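Ticket 897 – Pinces à main : la pièce verte glisse à la fermeture
Site : Premlow, salle de démonstration
État : en cours

Bonjour à toute l'équipe, et merci d'avance pour votre patience, je sais que je suis bavarde ! Depuis mercredi, la pince gauche ferme bien sur les petites pièces vertes, mais quatre collègues me disent qu'elle « patine » en fin de course. J'ai refait l'essai assise par terre, une pince dans chaque main, la droite ouverte pour comparer.
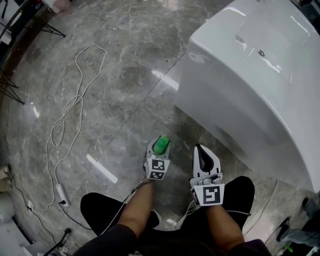 Nesma Abdelaziz
Référente atelier, Premlow

J'ajoute une chose qui compte pour nous. Avant, Lucimara triait tout à la main ; maintenant elle montre les gestes avec les pinces, et elle y prend goût (elle qui n'en voulait pas !). Seulement, après 40 prises, elle a mal au poignet. Peut-on assouplir la gâchette ?

Réponse du support, 14 h 20
Merci Nesma, votre message est très clair. Pourriez-vous reprendre avec la grande pièce verte, debout dans l'ouverture cerclée de noir, et nous dire si ça patine aussi ?

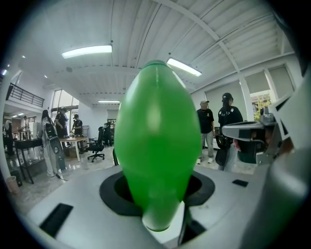
Par Taras Lytvynenko, support Fladis

Bien reçu, l'essai est joint au ticket. Je propose de baisser l'effort de fermeture à 80 % et de prévoir une pause toutes les 40 prises, le temps de souffler un peu. Dites bien à Lucimara que son avis nous est précieux, on règle ces outils pour elle aussi ! Je garde le ticket ouvert jusqu'à votre retour.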